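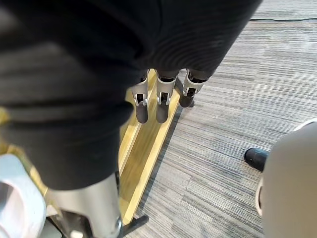
Zofia Cieślak
Test engineer, grippers and wrist cameras

1/ Comparing two wrist cameras on the Greltent arm, left and right. Same lens, same mount, different controllers. Short notes as I go, mostly so Zdzisław Bednarek stops asking for them.

2/ Three fingers in view, dark pads pointing down, pale wood under them. Finger position is what I care about most. If I can't read the pads against the background, the camera is no use for grasping.

3/ The Bradine controller holds exposure at 800 and leaves it there. The Zusport one keeps hunting. With a dark knit sleeve over the arm, auto exposure gets pulled up and bare metal goes white. I've locked both for now.

4/ Finger hardware is easy to make out from this side too. Silver links, black joints, rounded black tips. The middle one reaches lowest. The sleeve takes up a lot of the view — I'd like a tighter cuff before the next round.

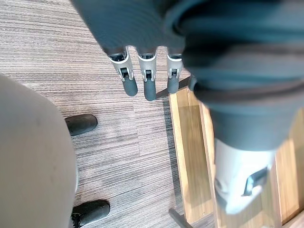

5/ Grip results

Bradine: 91 good grasps out of the first hundred. Zusport: 4 fewer. That's too close to pick a winner, and I changed pads once on the Zusport side.

6/ Latency is a clearer split. Bradine is 2 frames behind, every time. Zusport is sometimes better and sometimes much worse. I'll take the steady one — a fixed delay I can correct for.

7/ Next is the Olszewski hand on the same arm. It has a stiffer thumb and a different connector, so I need an adapter plate first. Numbers when I have them.

Recent posts
Olszewski adapter plate, first drawing
Cable routing at the wrist
Rubber pads after a month of use
Calibration notes from March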